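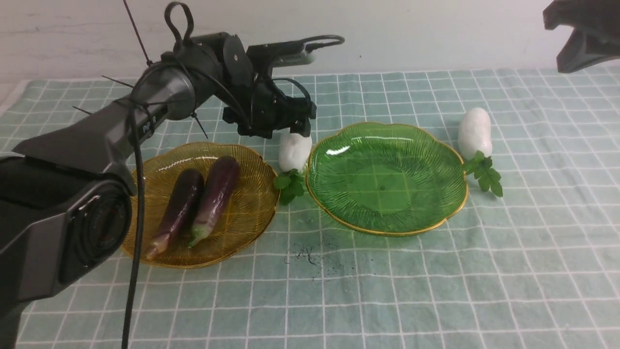

4.3 Arbeitsplatz der Sortierzelle einrichten

Dieser Abschnitt gilt für die Tischzelle Torkevar mit Zweifingergreifer und Handgelenkkamera. Voraussetzung ist eine abgeschlossene Nullpunktfahrt nach Abschnitt 4.2.

VORSICHT: Quetschgefahr zwischen Greifer und Tischfläche. Bei allen Arbeiten im Greifraum den Freigabeschalter auf 0 stellen und den Schlüssel abziehen.

1. Tischtuch mit Gitterdruck auflegen und glatt ziehen. Leichte Falten sind zulässig, solange sie nicht unter einem Teller liegen.

2. Leitungen am Arm prüfen. Die Leitung am Ellbogen muss frei hängen und darf in keiner Stellung gespannt sein. Überstehende Enden der Kabelbinder bündig abschneiden.

3. Bernsteinfarbenen Teller links, grünen Teller rechts aufstellen. Zwischen den Rändern bleibt eine Lücke für die Ablage einzelner Teile.

4. Auberginen auf den bernsteinfarbenen, weiße Rettiche auf den grünen Teller legen. Das Rettichlaub darf über den Rand hinausragen. Diese Belegung als Sollzustand »Paar/Paar« speichern.
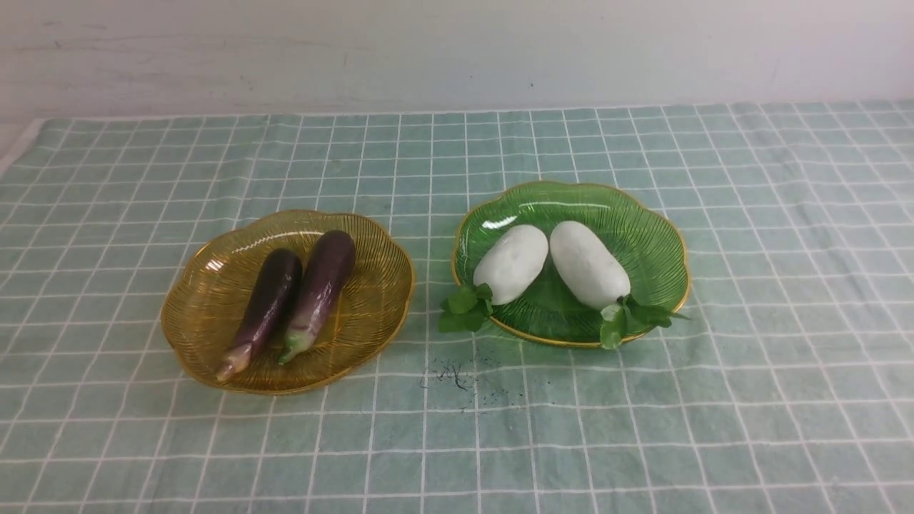 Eifion Ifans merkt dazu an, der Sollzustand solle nach jedem Wechsel des Tischtuchs neu gespeichert werden – ein verschobenes Gitter führe bei der Lagekontrolle sonst zu Abweichungen, die wie ein Kalibrierfehler aussehen.

Hinweis: Krümel und Fasern auf dem Tuch vor dem Speichern mit einem trockenen Pinsel entfernen. Keine Druckluft verwenden.

5. Vorgang »Teile umsetzen« im Einzelschritt starten. Geschwindigkeit auf 10 % begrenzen. Der Greifer fährt mit nach unten gerichteten Fingern über die Tischmitte.

6. Greifhöhe einstellen. Die Fingerspitzen dürfen den Glasrand nicht berühren. Sicherheitsabstand zum Tellerrand: 8 mm, bei gewelltem Rand 12 mm, gemessen am höchsten Punkt.

7. Bild der Handgelenkkamera aufrufen. Beide Finger müssen am unteren Bildrand sichtbar sein. Glanzstellen auf dem Glas sind unkritisch, sofern sie die Kontur des zu greifenden Teils nicht unterbrechen. Andernfalls die Deckenleuchte Dorncombe dimmen. 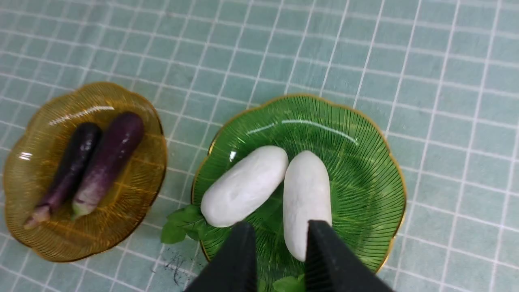 8. Greifkraft in der kleinsten Stufe anwählen und schrittweise erhöhen, bis das Teil beim Anheben nicht mehr rutscht. Wert unter »Greifer/Profil« ablegen.

9. Freigabeschalter auf 0 stellen. Fingerbeläge auf Rückstände prüfen und mit einem feuchten Tuch abwischen. Beläge nach 2.000 Greifvorgängen tauschen.

Stimmt die Lage nach Schritt 9 nicht mit dem Sollzustand überein, weiter mit Abschnitt 4.5, Handgelenkkamera nachjustieren.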